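白色塗装家具の黄ばみと日常の手入れについて
4月掲載　投稿:Friesen 総務課
読了時間 6分

Friesen 総務課

当方は貸しホールを運営しており、来場者控室に白色塗装の家具を複数備えております。このうち装飾の多いテーブルおよび鏡台について、数年前から天板と彫刻部分の色調に差が生じ、利用者からも黄ばんで見えるとのご指摘をいただくようになりました。導入から7年が経過しております。

現在の清掃は、毎週土曜日の閉館後に水拭きを行い、汚れが目立つ箇所にのみ住宅用の中性洗剤を使用するという手順です。洗剤の希釈については特段の定めがなく、担当者の判断に委ねております。控室には南向きの窓があり、午前中は直射日光が入ります。カーテンは薄手のものです。

つきましては、次の点についてご教示いただけますと幸いです。まず、黄ばみが汚れによるものか、塗膜そのものの変色によるものかを、専門業者に依頼する前に見分ける方法はあるでしょうか。次に、彫刻の溝に入った埃を、塗装を傷めずに除去するにはどのような道具が適当でしょうか。また、再塗装を行う場合、館内で部分的に実施することは現実的でしょうか。

なお、家具の購入時の仕様書は保管しておらず、塗料の種類は不明です。材質についても、脚部と装飾部で異なるように見受けられますが、確認はできておりません。

Musico 施設管理部

当部では研修施設の備品を管理しております。同様の事例を取り扱った経験から、参考となる範囲で回答いたします。

黄ばみの見分け方については、目立たない箇所での拭き取り試験をお勧めいたします。中性洗剤を表示どおりに薄め、白い綿布に含ませて固く絞り、天板の裏に近い側面などを軽く拭いてください。布に茶色または黄色の汚れが移り、拭いた部分が周囲より明るくなるようであれば、表面に皮脂、整髪料、煙などの付着物が残っている可能性が高いと考えられます。布に色が移らず外観にも変化がない場合は、塗膜自体の変色を疑うこととなります。布に白い色が付く場合は塗膜が粉状に劣化しているおそれがありますので、それ以上の拭き取りは中止してください。

日の当たる面と当たらない面の比較も有効です。置物や敷物を長く置いていた箇所がある場合は、それを外して周囲と色を比べてください。ただし、油性の塗料には、光の当たらない場所でかえって黄変が進むものがあります。日陰側のほうが黄色いからといって、直ちに汚れと判断することはできません。 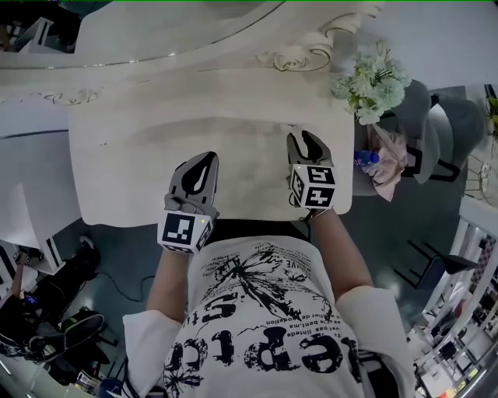
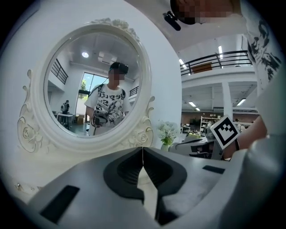
1枚目は白い装飾テーブル、2枚目は枠の上部に薔薇の飾りが付いた白い丸鏡。

溝の埃については、水拭きの前に必ず乾いた状態で除去してください。埃を湿らせると溝の底で固まり、後の作業が困難になります。当部では毛先の柔らかい山羊毛の刷毛を用い、彫りの奥から手前へ払い出し、掃除機のノズルを少し離して構え、落ちた埃を吸い取っております。ノズルの先端が装飾に触れると欠けの原因となりますので、先端に薄い布を巻いております。細い溝には綿棒を使用いたしますが、竹串や金属製のへらは使用しておりません。

刷毛は家具専用とし、床や窓枠の清掃に用いたものと混用しないよう、柄に色付きのテープを貼って区別しています。些細なことではありますが、砂粒が一つ混じるだけで艶のある塗面には傷が残ります。

洗剤で拭いた後は、水で絞った別の布で洗剤分を取り、さらに乾いた布で仕上げてください。その後、30分程度は物を置かないことが望ましいと存じます。鏡面の清掃に噴霧式の洗剤を用いる場合は、鏡に直接吹き付けず、布の側に含ませてください。液が縁から裏面に回りますと、鏡の周辺部に黒い染みが生じることがあり、これは拭いても除去できません。

再塗装については、部分補修はお勧めいたしかねます。白色は色合わせが難しく、塗った直後は揃って見えても、乾燥後や別の照明の下では境目が目立ちます。当部で過去に引き出しの前板だけを補修に出したところ、結局本体全体を塗り直すこととなりました。

Birnen 受付

重曹で拭けば落ちるのではないでしょうか。当館の事務机はそれで白くなりました。ただし装飾のない平らな机ですので、溝のあるものについては分かりかねます。

Plastico 内装補修係

重曹の使用について、補足いたします。重曹は弱いアルカリ性であり、溶け残った粒は研磨剤としても働きます。樹脂化粧板の机で支障がなかったとしても、艶のある塗装面では曇りや細かな擦り傷が生じることがあります。塗料の種類が不明とのことですので、使用を見合わせるのが妥当と考えます。同じ理由により、塩素系漂白剤、シンナー、メラミン製のスポンジも避けてください。

材質についても注意が必要です。装飾の多い家具では、彫刻に見える部分が樹脂の成形品で、別に作って接着されている場合があります。樹脂そのものが黄変しているときは、表面を洗浄しても元の色には戻りません。外から判断することは難しいため、裏側や底面に塗装されていない箇所がないかをご確認ください。その写真があれば、補修業者への相談も円滑に進みます。

全体を再塗装される場合は、館内での作業は避け、搬出をご検討ください。塗料の臭気が控室に残り、翌日以降の貸し出しに差し支えます。下地の研磨も、80番のような粗い研磨紙を初めから用いますと装飾の角が丸くなりますので、業者との打ち合わせの際に、彫刻部分をどのように処理するかを確認されることをお勧めいたします。見積書には、鏡の取り外しおよび養生の費用が含まれているかどうかも明記していただいてください。

窓については、薄手のカーテンに加え、紫外線を抑えるフィルムを貼る方法があります。ただし、網入りガラスや複層ガラスでは、フィルムの種類によって熱割れの危険が生じます。必ずガラスの仕様を確認のうえ、適合する製品をお選びください。貼付が難しい場合は、使用のない午前中だけでも遮光布を下ろしておくことで、進行をある程度遅らせることができます。

Friesen 総務課

ご回答ありがとうございました。拭き取り試験を鏡台の側面で行いましたところ、布に薄い茶色の汚れが移り、拭いた箇所は周囲より明るくなりました。少なくとも一部は付着物であったものと理解しております。テーブルの天板では変化が認められませんでしたので、こちらは変色の可能性を含めて業者に相談いたします。

重曹の使用は見送り、刷毛を新たに購入のうえ、土曜日の清掃手順を改訂する予定です。窓ガラスの仕様は、現在建物の管理会社に照会しております。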